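Puvden handheld, cartridge model
Intake and bench inspection checklist, with comments
Maintained by Oluwatosin Balogun, Plokeck Game Repair

Applies to all Puvden units and loose cartridges accepted for repair or resale. Mark each line P (pass), F (fail) or N (not checked). An N needs a comment. Units with an F in section 1 do not go on power until the fault is cleared.

1. Before power

1.1 Battery door closes and latches. P
1.2 Battery contacts free of corrosion. F
Comment: white residue on the negative spring. Cleaned with vinegar, then alcohol. Spring has lost plating on two turns. Replace.
1.3 Original cells removed and bagged. P
1.4 Case shows no swelling, cracks or heat marks. P
Comment: one hairline crack at the lower left screw post. Cosmetic only. Noted on the ticket.

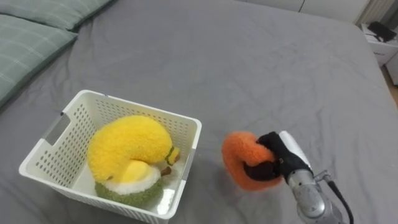 Hairline cracks at the screw posts are common on the first production run and do not fail a unit unless the post turns with the screw. If it turns, stop and enter F. Do not glue a post with the board in place.

1.5 AC adapter is the correct type, center negative. P
Comment: third-party Serkness adapter supplied by customer. Measured 9.2 V with no load, polarity correct. Do not accept the older Serkness adapter with the gray plug. It is center positive and will destroy the regulator.
1.6 Adapter cord has no exposed wire at the strain relief. P
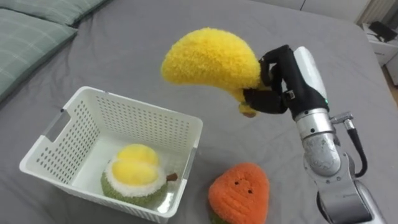
2. First power-on

2.1 Use the bench supply with current limit set. P
2.2 Idle current is within limit for the board revision. P
Comment: 118 mA with no cartridge. Limit for this revision is 150 mA.
2.3 No smell or hot parts after 4 minutes. P
Comment: regulator warm to the touch, normal.
2.4 Screen shows the boot logo with no missing lines. F
Comment: two vertical lines missing at right. Reflow of the ribbon restored one. Second line intermittent. Retest after cooling.
2.5 Volume wheel and headphone jack. P
Comment: light crackle at the low end of the wheel. Cleaned.
2.6 All buttons register in the test cartridge. P
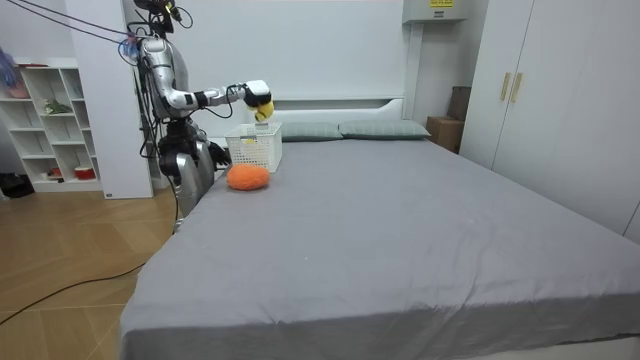

3. Cartridges

3.1 Shell opened with the correct bit, no pry marks. P
3.2 Save battery voltage at least 2.9 V. F
Comment: Fashola role-playing cartridge read 2.4 V. Over 19 hours of save data on slot one according to the customer. Back up the save before removing the cell.
3.3 Save backup read twice and the copies compared. P
Comment: copies match.
3.4 Replacement cell is tabbed. No direct soldering to a bare cell. P
3.5 Save restored and loads in the game. N
Comment: waiting on 3.2 parts.
3.6 Edge contacts cleaned, no abrasive used. P

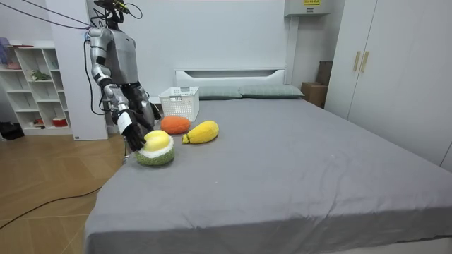
Robot at the left side of the bed, with three plush fruit toys.

4. Release

4.1 All F lines cleared or accepted in writing by the customer. N
4.2 Adapter label matches 1.5. P
4.3 Unit run for 11 hours on the bench supply. N
Comment: start after the ribbon retest in 2.4.
4.4 Old cells placed in the recycling drum, terminals taped. P

Revision note, November: line 3.3 now calls for two reads. The single read missed a bad dump on an earlier ticket.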